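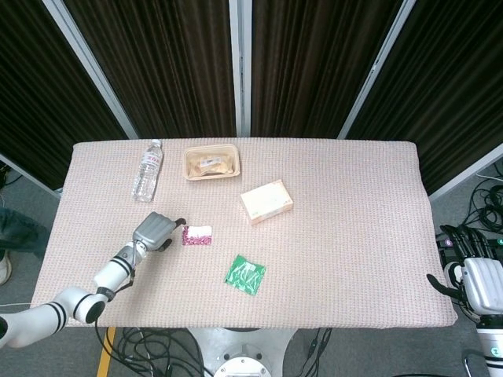 Raed Matar wrote back last night that linen shrinkage is a one-time event, so a wash test at home is wasted effort if the mill quotes a figure. I disagree with the second half. Thread follows.

1/ The mill figure is measured on a small swatch, washed flat, with no hem and no seams. A finished tablecloth has a double-folded hem on four sides. The hem shrinks at a different rate from the field, and that difference is what puckers.

2/ Terms. Warp runs the length of the bolt, weft runs selvage to selvage. Warp is under tension on the loom and relaxes more in the first wash. If your cloth came out short but still wide enough, that is the reason.

3/ My test piece was cut from a Holtov bolt, plain weave, unwashed. I marked a square of 200 mm per side with cotton thread. Ink moves in hot water. Thread stays put.

4/ Wash at the hottest setting you will ever use on the finished cloth. Line dry. Press damp. Measure again between the same stitches. One pass is not enough; I do 2 and take the second reading.

5/ Result for warp after the second pass: 191 mm.

6/ Sorry, typo in 5. It should read 190 mm, so 5 percent. Weft was 196, so 2 percent. Thanks to Beatriz Torres for catching it.

7/ To get the cutting length, divide the finished length by (1 minus shrinkage). Do not multiply by (1 plus shrinkage). At 5 percent the gap between the two methods is small, but on a long table it eats most of your hem allowance.

8/ Better still, wash the whole length before cutting and skip the arithmetic. The objection is that it needs a big machine. Graça Correia folds hers in a loose zigzag and bastes the raw ends together so they do not fray. I tried it on a Teixeira cotton and lost almost no thread.

9/ Drop: measure from table edge to where you want the hem, then double it and add to each table dimension. Add the hem allowance after that, also doubled. Most short cloths I get asked about missed the second doubling.

10/ Corners. Mitered if the cloth is heavy, folded square if it is light. A square fold in heavy linen makes a lump that the iron will not flatten — it just goes shiny.

11/ Filipa Valente asks about polyester blends. Shrinkage is low, but use a cooler iron and a press cloth. Test on an offcut first.

12/ Next thread will be on napkins, once the Jultus samples have been through the wash.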